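The Sorting Table

At Castach's plant in Stalville, the first job most people got was sorting rings. They are spacers, short hollow cylinders that go inside irrigation valves, and they come off the cutting line mixed together because the line switches materials without stopping. Someone has to separate them before assembly. New hires did it for their first few months, and people coming back from surgery or a bad shoulder did it for a few weeks. A few people liked it and never left.

The station was a stool, a lamp and a round tray that turned. The sorter pulled rings toward the near edge, looked at each one, and put it in the left bin or the right bin. A practiced sorter could do 800 an hour for the first hour. By the last hour of a shift the rate was well below that, and the mistakes were up. A wrong ring in a valve doesn't show until the valve is under pressure, so every batch was checked a second time at assembly, by someone who had other things to do.

The plant has 204 employees. Twelve of them worked at the sorting stations last winter, across two shifts. When the company announced that it would try a robot arm at those stations, the twelve found out at the same time as everyone else, from a sheet taped next to the time clock. Several of them are still sore about that. Management now says the sheet was a mistake and that the people at the stations should have been told first, in a room, with a chance to ask questions.

The work of setting up the arm went to Hukbridge, a small integrator two hours up the highway. Its engineers spent three days at the stations before they proposed anything. They timed people, which made the sorters uneasy, and then asked them to explain what they were looking for, which went over better. The sorters had things to say. Color is the main sign, but under the old lamps a dusty orange ring and a gray one can look close. Rings land against each other and have to be nudged apart. Rings wedge in the corner where the divider bar meets the rim of the tray, and a person gets them out with a fingertip and doesn't think about it.

That corner took up much of the spring. A gripper with two fingers needs room on both sides of whatever it is picking up. The first plan was to shake the tray, and the sorters said it would throw rings over the rim. The second was to turn the tray and let the bar push the rings out into the open, and that is the version that went forward.

Most of it was worked out on a computer before any hardware was ordered. Hukbridge built a simulated station with the arm, the round tray and the two-part bin, and ran the job in it over and over. Castach paid for a large monitor in the break room so that the sorters could watch the runs on their own time. At first few did. Later there was usually somebody in front of it with a sandwich, pointing out what the arm ought to have picked up first.
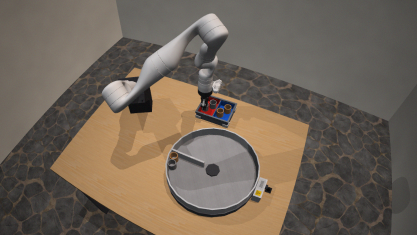
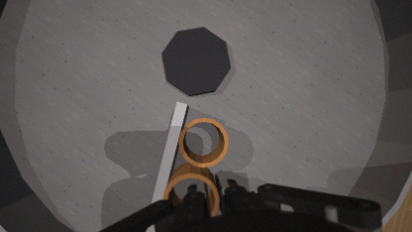
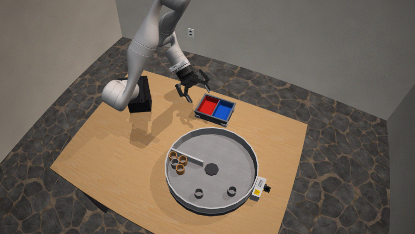
The simulation changed what people argued about. Before it, the talk on the floor was whether the robot was coming. Afterward it was about where the bin should sit, how far the arm would swing, and whether a person could stand on the other side of the table while it moved. One of the night sorters asked what would happen when a ring fell on the floor. The engineers had left that out. The answer they settled on is that a person picks it up, with the arm stopped, and that somebody has to be assigned to do it.

That assignment turned into a job. The plant calls it cell tender, and it pays one grade above sorting. A tender looks after the stations, clears jams, takes full bins to assembly and keeps a log of what went wrong. Training takes 20 hours, on the clock. The first four tenders all came off the sorting line. When the first real arm went in, in June, they were the ones who signed off on each shift's output.

The other eight sorters went different ways. Five moved to assembly, where the plant had been short for a long time. One went to shipping. Two retired, one of them earlier than she had planned, and her friends on the line will say so if asked. No one was laid off. Castach put that promise in writing for the people at the stations, but it runs only through the end of the trial, and the workers know the date.

Opinions on the floor are mixed in ways that don't line up neatly with who gained. Some of the people now in assembly say their hands feel better, since they no longer make the same motion all day. Others miss being able to sit down. Assembly is standing work, and the stool at the sorting station was one of the few seats in the building that came with a job. That has left the plant with a problem it hadn't planned for. When someone comes back from an injury and needs light duty, there is no obvious place to put them. For now they are sent to the label room, which has space for two.

New hires are a question too. Sorting taught people the parts. After a few months of it they could tell a bad ring by feel, and they carried that to whatever they did next. The supervisors in assembly have noticed that the newest people don't have it. One proposal is to have every new hire spend two weeks sorting by hand at the last manual station, which is still in its corner under the old lamp.

The arm itself is slower than a good sorter in the first hour and faster than a tired one in the last. It stops more often than the Hukbridge people would like, mostly for rings that have landed on top of each other. The tenders have taken to spreading each load by hand before they start the cycle. It isn't in the written procedure, but it takes a few seconds and cuts down on the stops, and the day shift has asked for it to be added.

A second arm is budgeted for next year. This time the tenders have been asked where it should go, and they want it on the far side of the aisle, with enough room behind it for a chair.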